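Skernura Teardown Notes

Last updated 2021-12-30

What this is

A set of notes on taking old office desktops apart and putting the useful bits back together. It began as a text file on a shared drive at Bastley and has since grown a folder structure, a license, and opinions. The notes cover 121 machines, nearly all of them towers that had spent their working lives under a desk collecting carpet.

Contents

notes/ – one plain text file per machine
parts.csv – almost 4,000 rows, one per part removed
screws.csv – exactly as exciting as it sounds
photos/ – photos taken during teardowns

Fields in parts.csv

machine_id: matches the file name in notes/
part: cpu, memory, card, drive, psu, board, cable, other
condition: good, doubtful, bin
order: the step at which the part came out
remark: free text, occasionally printable 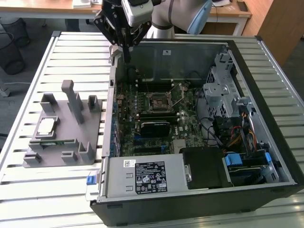 The order column is the one people ask for. Power supplies are the usual source of trouble, being large, heavy, and fond of sitting right where you want your fingers. In our notes, anything held by a colored latch or clip is logged as tool-free, even when a tool was later used on it in anger.

A processor out of its socket gets its own row straight away. We learned this in June, when 2 of them shared a row and then, for a while, a coffee saucer.

Known problems

Six machines have no order values. The person logging them was also the person holding the flashlight.

"Doubtful" meant different things at the Bastley and Finthorpe benches. At Finthorpe it seems to have meant "dusty."

Cable colors were typed by hand. There is a shade called "redish" and we have left it alone.

Drives were wiped before logging. Please don't write to ask what was on them. It was spreadsheets.

License and citation

Free to use with credit. Cite as: Skernura Teardown Notes, Ouazzani Workshop. Corrections are welcome as pull requests, preferably small ones – the last large one renamed every screw.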